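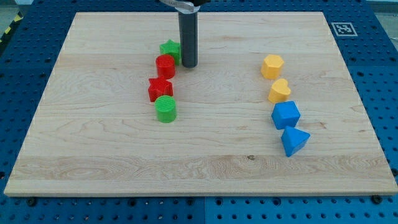
Which would you try first for pushing small parts about on a flat board, a plain round finger or a two-jaw gripper? The finger, if pushing is all you need, and keep the jaws for the day somebody wants things picked up.

On 1/10/22 a list member at Visbridge wrote:
> We have the Vudero jaws and the Bedoya controller and have to
> settle on one end tool before the end of October. The jaws keep
> catching on the star pieces. Has anybody compared them with
> a simple rod? Our budget is 600, and I am told that includes
> the cable.

We have, at Brirville, with rather more patience than the subject deserves. Same arm, same Bedoya controller, plastic shapes on a wooden board: stars, cylinders, a heart, a hexagon and so on. Each tool got 30 pushes per shape.

The rod won on everything with a flat side. The cube goes where it is told, provided you meet it square on. The cylinders roll round the tip and wander off sideways, and slowing down helped less than I had promised my manager. Stars are fine if you push into the notch between two points. Push on a point and you have built a very expensive spinning top.

The Vudero jaws, closed and used as a paddle, held the cylinders straighter but snagged on the stars, as you found. Changing over took us 8 minutes, plus more than 4 looking for the hex key.

Two settings to check on the Bedoya: drop the force limit before you let the tip near the wood, and redo the tool offset after every swap. I skipped the second one once. The board has been sanded.

Happy to send the log files if you can open them. We mostly can't.

Brirville bench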